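Keeping a Small House Calm: A Talk With the Owner of Tullodance

Feb 7, 2019

The owner of Tullodance, a little home-organizing business in Brasutgate, asked me to leave her name out of this. "People around here know who I am anyway," she said, pouring me a second cup of tea before I had finished the first. "And the ones who don't can just call the shop!" So she'll be the owner for the length of this piece, and I hope she'll forgive me if I ramble a bit, because we talked for most of an afternoon and I enjoyed every minute of it.

She has been helping people with their houses for 17 years. Before that she worked the returns desk at Fastska, the hardware store out by the highway, and she says that's where she learned nearly everything she knows about how people live.

"You would not believe what people bring back," she told me. "Shelves, mostly. They buy the shelf before they know what's going on it. Then it doesn't fit, or it fits and they hate it, and they come in looking so embarrassed. I used to tell them, honey, go home and live with the wall for a month."

That is still her advice, more or less. When she takes on a new client she won't let them buy a thing for the first 60 days. They sort, they give away, they move the furniture they already own. Some of them get quite cross with her over it (one family switched their sofa and their bookcase back and forth so often that the rug wore through), but most come around by the second visit.

I asked her where she likes to start, expecting her to say the kitchen or the closets. She laughed at me.

"The dining table, every time. It's the biggest flat thing in the house, so everything lands there. Mail, school papers, the stuff you meant to take upstairs. If you can get to where there's one plant on it and you can sit down to supper without moving a pile, you'll feel like a different person. And then I do the doors. Can they swing? Is there a coat rack behind them, or a box of Christmas lights? A door that only opens halfway makes you grumpy all day and you don't even know why."
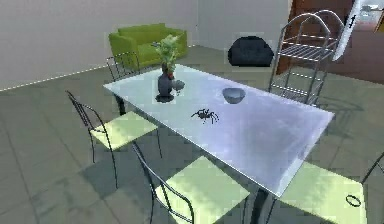
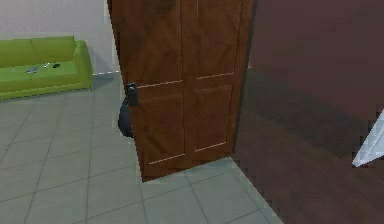
A vase of greenery on a glass-topped table, and a paneled wood door with a lever handle.

On Letting Things Go

We got onto the harder part of the job after that, which is what to do with things people love and have no room for. The owner moved her own mother into a smaller place last November, and she said it humbled her.

"I had all my rules and I broke every one of them. She had 7 boxes of sheet music and she doesn't play anymore. I told my clients for years, if you don't use it, pass it along. Well, I carried those boxes up the stairs myself. They're under her bed right now and she's happy as can be."

She is gentler with people since then, she thinks. She used to bring a timer along to keep folks moving, and now it stays in the car. If someone wants to tell her about a gravy boat for half an hour, she pulls up a chair and listens.

There was also the Yang project, which she's very proud of. It's an old apartment building on the north side of Brasutgate, and the tenants asked her to help them set up a swap room on the ground floor. People leave lamps, pans, kids' boots, whatever they've outgrown, and anybody in the building can take them. The tenants keep a notebook by the entrance where everything gets written down, and the last time she looked they were up to item 1603.

"It was a bread box," she said. "A really nice one, too. I wanted it so badly! But I had to go home and look at my own counter first, and there was no place for it."

I asked whether her own house is always tidy, and she took her time answering. The hall closet is a disgrace, she said, and her husband has a workbench she has promised never to touch. She keeps the table clear and makes the bed, and on a good week she gets to the laundry before it gets to her. Then she wrapped up two slices of lemon cake for me to take home, in a tin she said she did not want back.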